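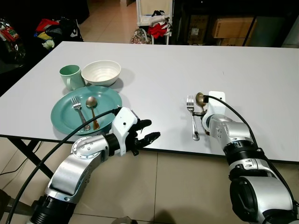
Destlow Supper Club, minutes of the planning meeting, August 22, 2026. The club met to settle the fall opening supper at the Storis hall, and the mood was very good! Seats are set at 69, up from last March, and the sign-up sheet is already full. On place settings, we agreed to mix colors freely. A teal-green plate with a pale mint mug and a white bowl behind it looks cheerful together, and members liked the fork and spoon laid side by side on the plate, so guests can carry everything to their seats in one go.

Menu. Bean soup first, then roast chicken or stuffed peppers, then plum cake. The peppers were a big hit at the tasting (two people asked for the recipe before they'd finished chewing) and we will make a double batch. Bread comes from Pakaveo again. They have offered 20 loaves, sliced, ready for pickup by four.

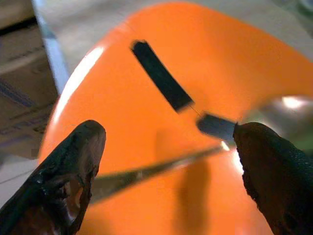 Still to decide is whether the soup goes out in big pots on the tables or gets ladled at the kitchen window. Pots feel friendlier, the window is quicker. We will try pots at the first supper and talk it over afterward.

Budget. A limit of 200 dollars for groceries was approved, bread not included. Ticket price stays at 17 dollars. All in favor. 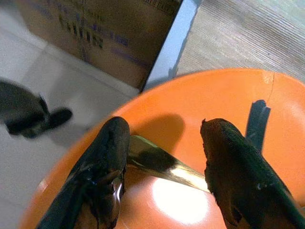

Music was next, and we're delighted that the Pascu trio said yes. They'll play during dessert and need two chairs and a stool near the outlet. Before they start, the serving tables get cleared, and that means checking inside every bowl, bright orange ones included, for metal utensils before anything is stacked. Last season three spoons went missing and we'd love to keep the set together this time.

Other business. Aprons need washing. The hall key will be left at the bakery. Next meeting same place, seven o'clock, bring cake samples.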